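The Plain Plate Returns to the Table

At Besarero, a tableware works of 54 employees, the order book has changed. Two-color patterns and gilt borders, long the mainstay of the firm, now account for a small share of sales. Restaurants and households alike are asking for undecorated dishes, and the company has revised its range accordingly. 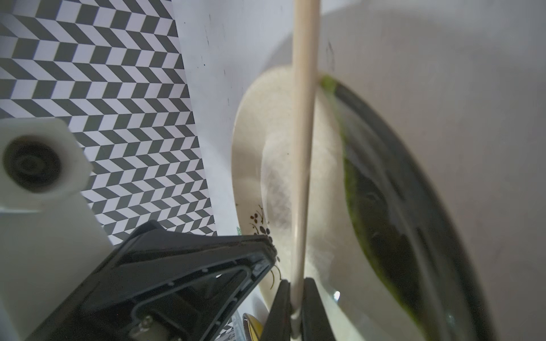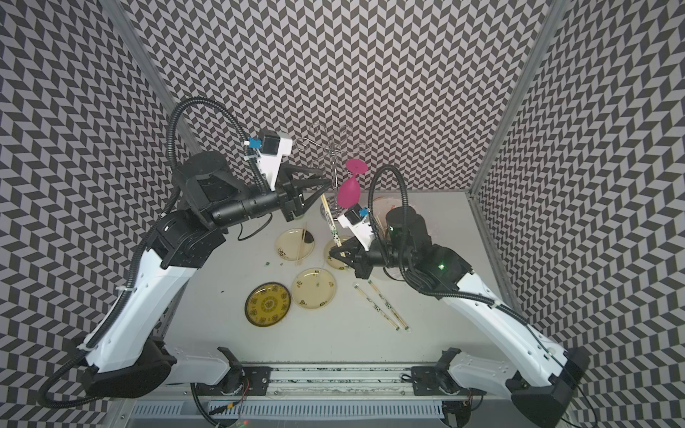

The shift has been gradual, and those in the trade attribute it to several causes. Restaurants have reduced the number of pieces they hold in stock, and a dish without decoration can be replaced singly when it breaks. A cream-colored plate with a shallow well and a glossy glaze, like the one tipped up in the first picture but without its brown floral decoration, will sit beside pieces bought years earlier without an obvious mismatch. Printed ware is less forgiving, as small changes in ink from one batch to the next are plain to see once the table is laid.

Murdo Chisholm, director of design at Besarero, joined the firm when its catalog listed 206 patterns. It now lists 9. "Customers used to choose a pattern for life," he said. "Today they choose a shape, and they expect us to keep making it."

Keeping that promise places new demands on production. Decoration once concealed pinholes and slight variations in color, and pieces with minor faults could be sent to the print room. Under the present system they are sold as seconds through the factory shop. Chisholm acknowledged that the proportion of seconds rose in the first year and said that changes to the firing schedule have since brought it down.

The company's principal line, Tefera, is offered in cream and white. A heavier range for hotels, Prultanine, will follow in September, with a rolled rim intended to resist chipping. The opening order, placed by the hotel group Prerkus, is for 3,554 pieces.

The older patterns have been retained in the archive, and replacements may still be ordered by owners of existing sets. Delivery can take up to nine weeks.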